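The Cokadora project is accepting applications for **Demonstration Operator (Simulation)**, a fixed-term position at our Plerkthorpe site. Operators guide a simulated two-armed robot through short household and office tasks. The recordings are used as training examples for a learning system that is being developed jointly with our partner office in Zadar.

## The work

Each operator wears a headset, holds a pair of hand controllers, and moves both of the robot's arms at the same time. Most tasks in the present round are set at a cabinet with colored drawers, with objects such as a hand bell placed on top.

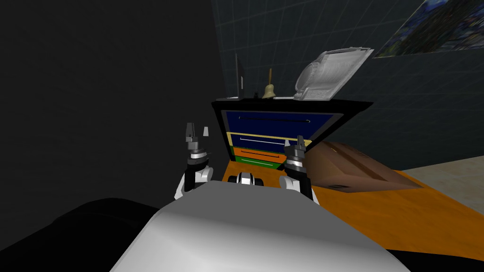
A written instruction is shown at the start of every attempt. The operator carries it out at a steady pace, returns the arms to rest, and marks the attempt as accepted or rejected. Rejected attempts are kept and must be given a short reason code. Wall colors, lighting, and furniture positions vary between rounds, and operators are expected to work from what the robot's cameras show them and not from memory of an earlier layout.

The current round calls for 2000 accepted demonstrations across 76 instructions. Shifts consist of three recording blocks with a seated break after each one. Operators also spend part of every shift reviewing the work of colleagues, chiefly through the wrist views.

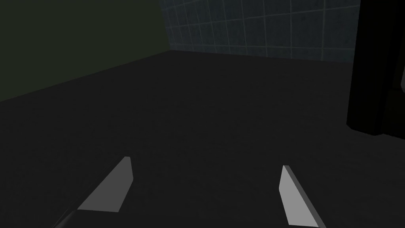

Reviewers check that the start and end of each attempt are trimmed correctly, that the gripper commands agree with the recorded motion, and that the instruction text fits what was done. Disagreements are referred to the data lead, Chibuzor Ugwu, whose decision is entered in the log.

## Requirements

- Ability to use a headset for a full recording block without discomfort
- Steady use of both hands (left-handed applicants are welcome)
- Clear written English for reason codes and shift notes
- Availability for a term of three months, beginning in June

Prior experience with robots is not required. Experience with 3D modeling, video editing, or quality inspection will be considered an advantage. Training in Bashir, our recording software, is paid and takes place during the first week.

## How to apply

Please send a résumé and a short cover letter to the Cokadora hiring office in Plerkthorpe, stating the shift you prefer — morning or afternoon. Selected applicants will be invited to a practical session in which they complete several sample tasks and review one recording. Requests for adjustments to seating, equipment, or session length should be included with the application.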